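작업 노트, 2021년 8월 29일

메이커실 정리하고 나서 적음. 초등 창업반 2학기 준비 관련.

6월 발표회 때 팔았던 선물 상자 시제품을 다시 꺼내서 봤다. 풀칠한 모서리가 벌어진 것이 여럿이다. 여름 내내 창가 쪽 선반에 둔 탓도 있겠지만 풀 면 자체가 좁다. 아이들 도면에는 풀 면이 8mm로 되어 있는데 12mm로 늘려서 다시 뽑아 볼 것. 칼선 파일은 Teller 폴더에 있고, 수정본은 이름 뒤에 b를 붙여 저장했다. 원본은 지우지 말 것.

종이는 Cruickshank 것과 Tarnmont 것 두 가지로 접어 봤다. Cruickshank 쪽은 접는 선이 깨끗하게 나오는데 뻣뻣해서 5학년 손으로는 뚜껑 귀 부분이 잘 안 접힌다. Tarnmont 쪽은 잘 접히는 대신 접은 자리에 흰 줄이 생긴다. 짙은 색만 아니면 크게 거슬리지 않는다. 일단 수업용은 Tarnmont로 가고, 실제 판매분은 아이들이 둘 다 만져 보고 고르게 한다.

상자 하나 접는 시간은 내가 하면 2분, 처음 하는 아이는 더 걸린다. 한 차시에 접기와 풀칠을 다 넣는 건 무리다. 접기까지만 하고 풀칠은 다음 시간으로 넘긴다.

원가 계산표는 Fileck 양식을 그대로 쓰려고 했는데 칸이 너무 많다. 지난 학기에도 '간접비' 칸에서 다들 멈췄다. 재료비, 포장비, 빌린 돈, 판매가만 남기고 나머지는 숨김 처리. 빌린 돈 칸은 남겨야 한다. 학급 운영비에서 먼저 꺼내 쓴 것을 아이들이 이익으로 세는 일이 또 생긴다.

홍보지는 모둠별로 한 장. 지난번 것은 글이 너무 많았다. 교실 뒤에 붙여 놓고 몇 걸음 떨어지면 가격이 안 보였다. 이번에는 제목, 가격, 파는 곳만 크게 쓰고 설명은 뒷면으로 보낸다. 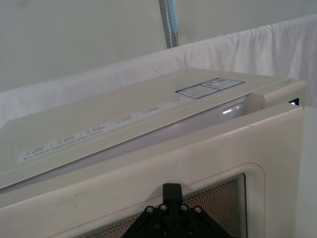
상품에 붙일 안내 라벨도 같은 문제가 있다. 아이들 초안은 재료, 만든 날, 보관법, 모둠 소개까지 한 줄에 다 들어가 있어서 글자를 줄이는 수밖에 없었다. 전자레인지 윗면 앞쪽 가장자리에 붙은 길쭉한 흰 라벨이 딱 그런 모양이다. 짧은 칸을 세로줄로 나눠 놓았지만 글자가 작아서 읽히지 않는다. 칸 나누는 방식은 가져다 써도 되겠고, 글자는 최소 9포인트로 정한다. 그 크기로 안 들어가는 내용은 뺀다.

인쇄는 라벨 용지 35장 남은 것으로 먼저 해 보고 모자라면 주문. 프린터 급지가 자꾸 두 장씩 물려서 한 장씩 손으로 넣었다. 롤러를 닦아 봤지만 그대로다.

다음에 할 것
- 풀 면 12mm 도면으로 시험 재단
- 계산표 숨김 처리한 것 공유 폴더에 올리기
- 발표회 날 책상 배치, 콘센트 위치 확인
- 거스름돈 통 찾기 (6월에 쓰고 어디 뒀는지 모름)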